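The Basket Cure
A drawer full of cords, three plastic baskets and one long evening

8 December 2023

It started with the drawer. You have one too. Ours held 181 cords, ties, strings and chargers – I counted, once, in March, and have regretted it ever since. Half fit nothing we own. One was for a phone that went into a lake.

So, baskets. Plain mesh plastic, the kind every hardware store stacks by the door. No lids. Lids are where tidying goes to die. You lift a lid twice, then you start piling things on top of it, then you have a shelf with a secret inside. 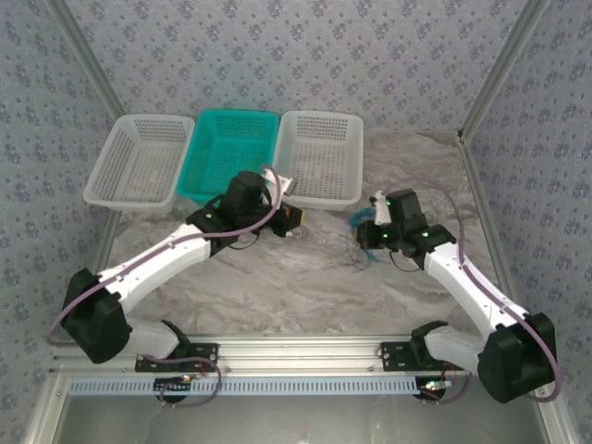 White, teal, white: three open baskets, side by side.

Three is the right number for string-type things. One for what you use weekly. One for what you'd miss. One for the rest, and the rest gets looked at again in the spring. Likix sells a nine-part drawer system that does the same job with more plastic, and we tried it for most of the summer. Pretty. Useless. The slots are sized for cables that somebody measured in a catalog, and mine are all either too fat or four feet longer than they need to be.

Coiling is the real work. Over-under if you have the patience, loose loops if you dont. Tie it off with anything, a bread tag, a scrap of yarn. The mistake is the tight wrap around the hand,

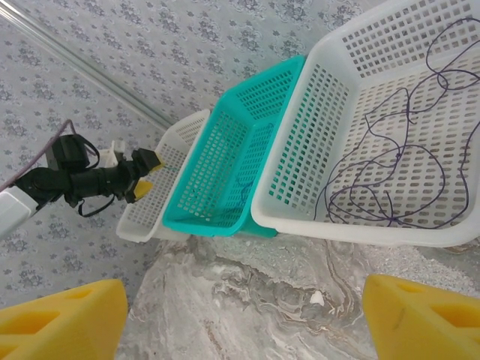 the one we all learned from our fathers, which puts a twist in the cord that never comes out. Loose loops, big as a saucer. Drop it in. Done. A tangle in an open basket takes a minute to fix and a tangle in a drawer takes a Saturday, or feels like it.

Trenau makes a softer basket, felt, very handsome, 1538 in the catalog if you're ordering by number. Lint gets into everything. Xolalpa's are woven and snag on plugs. I keep going back to the cheap mesh. Rinses clean, crumbs fall through, and you can see the color of a cord from across the room without getting up.

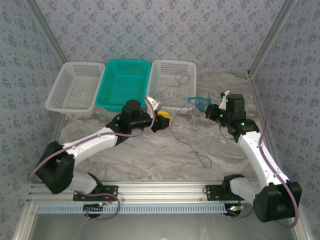 Color matters more than I expected. Matching sets look great in the store and then you get home and cant remember which is which, so you end up with labels, and then the labels peel. Make one basket different. A teal one in the middle with a white one either side needs no label at all, and "the right-hand white" is an instruction even a teenager can follow. Whether the teenager gets the whole cord in, tail and all, or leaves it hanging over the front rim and wandering off in front of the baskets, is another matter.

Where to put them? Waist height, near an outlet. Mostska does a narrow shelf, model 2788, that takes three across with a little to spare. Ours went on the hall bench, shoes underneath. The drawer now holds batteries, and I am not counting those.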